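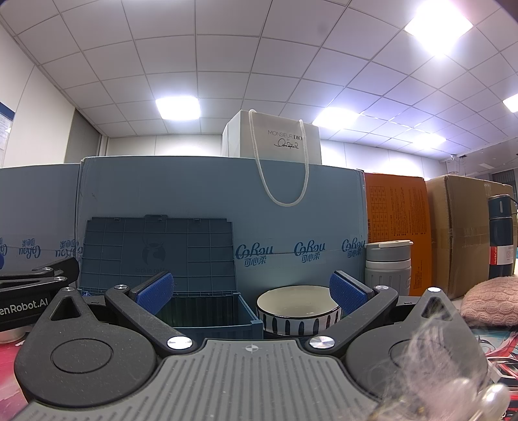 Dye bench, September – Soltness yarn, second madder run

Start 8:40. Same recipe as the first run except for the water. Last time I used tap and got a brown-orange that Damir Ionescu called brick and I called disappointing. This time rainwater from the barrel, filtered twice through muslin.

Fiber: Soltness wool, 148 g in three skeins, scoured last night with the neutral soap and left in the rinse bucket. Squeezed out, still damp when it went into the mordant.

Mordant: alum at 15 percent of dry weight, cream of tartar at 5. Brought up to 180 F over an hour, held for an hour, lid on. Let it cool in the pot. The Taltia thermometer reads two degrees high against the glass one, so I went by the glass.

Madder: ground root from the Mujić bag, equal weight to the wool. Soaked in warm water while the mordant cooled. The powder from this bag is coarser than the last and some of it floats. I put it in a nylon sock after the first ten minutes – should have done that from the start, there is now grit in skein one.

Dye pot

11:50 wool in, bath at 95 F.
12:30 bath at 120. Pale salmon, uneven near the ties.
1:15 bath at 145. Good color coming. Loosened the ties on all three skeins.
1:40 crept up to 158 while I was on the phone. Turned the plate off and took the lid off. Over 160 is where the browns come out, so this was close.
2:05 back to 148 and held there.
3:00 heat off. Skein three pulled and rinsed, the other two left in overnight.

Skein three dried to a soft coral, redder than anything from the first run. Clipped a piece for the card. There is a lighter band where the tie was, maybe half an inch. Figure-eight ties next time, and looser.

Next morning

Skeins one and two are noticeably deeper. Two is the best red we have had from this root. One is the same shade but needs shaking out over the sink, grit everywhere.

Water test: the barrel strip came out soft, as expected. Tap is hard. I had assumed hard water helped madder, and the Hulgate handout says to add chalk. We may simply have too much of something else in the tap, iron most likely. Worth trying rainwater plus a pinch of chalk on a small skein before deciding.

To do:
Wash test on two, warm water and neutral soap, seven rounds
Light test strip in the south window, half covered
Exhaust bath is still strong, saved in the lidded bucket. Damir wants it for silk
Order alum, the jar is nearly down to the label
Label the sock MADDER ONLY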